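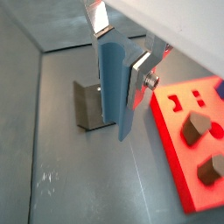

Harov Peg Board Returns This October, Still Red

RIKDALE. Poirier, maker of shape toys for people who are meant to be learning something, will bring back the Harov peg board this October. The company calls the new edition a refinement. Customers who own the old one may need to have the refinement pointed out to them.

The Harov is a thick red board with shaped holes cut into its flat top. Pegs go into the holes. A green one has the outline of a five-pointed star, a blue one is rectangular, and the yellow one ends in two short legs that have caused more discussion inside Poirier than anything else the company sells. A pair of brown pegs shares the back edge. The instructions fit on one side of a card, and the back of the card is blank, a decision that took two meetings.

"We looked very hard at adding lights," said Rizwan Jafri, head of product at Poirier. "We looked at adding a song. I have heard the song. We are not adding the song."

Changes for the new edition are as follows. The corners of the box have been strengthened after years of letters. The card has been rewritten in plain English and no longer uses the word "receptacle." The red has been matched to the original red, which the company had been drifting away from for several print runs without telling anyone.

A first run of 2,000 boards will be made, with 1,155 already spoken for by toy stores, preschools and one dental practice that wants them for the waiting room. A further 1,000 will follow in the spring if the first lot sells, and possibly if it doesn't, as the paint has been ordered.

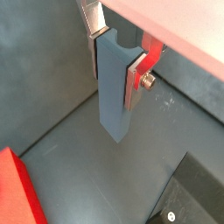
Pegs That Stand Up to a Good Grip

Long, narrow pegs stay in the range. A short-peg version was tried in the Rikdale workshop and was popular with parents, who found it easier to put away, and disliked by children, who found it easier to lose. The children won.

"A peg should give you something to hold while you think," said Lewis Cowie, who has drawn pegs for the company for 16 years. "Then you turn it a bit, and you think some more. I've seen grown men get quite warm over the star."

Cowie confirmed that the star goes in the star hole. He declined to comment on reports that it can be made to go in anywhere else.

The Brerura Table

Visitors to the Brerura toy fair will be able to try the Harov at the Poirier stand, which is next to the coffee and has been described by the organizers as "easy to find." The board will be out all day. A tidy-up is planned for 4 p.m., at which point everyone present will be asked to help and most will remember another appointment.

Trade buyers can request a sample board from the Poirier sales office in Rikdale. Samples come with a full set of pegs. The company would be grateful to get a full set back, and keeps a drawer of spare browns for the usual reason. 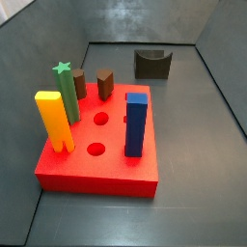

The Harov peg board with yellow, green, brown and blue pegs in place and two round holes in the middle still open.

About Poirier

Poirier designs and makes peg boards, stacking toys and sorting trays at its workshop in Rikdale. It has no app.

Press contact: Poirier press desk, Rikdale. Calls are answered in the morning. Please leave a message after lunch.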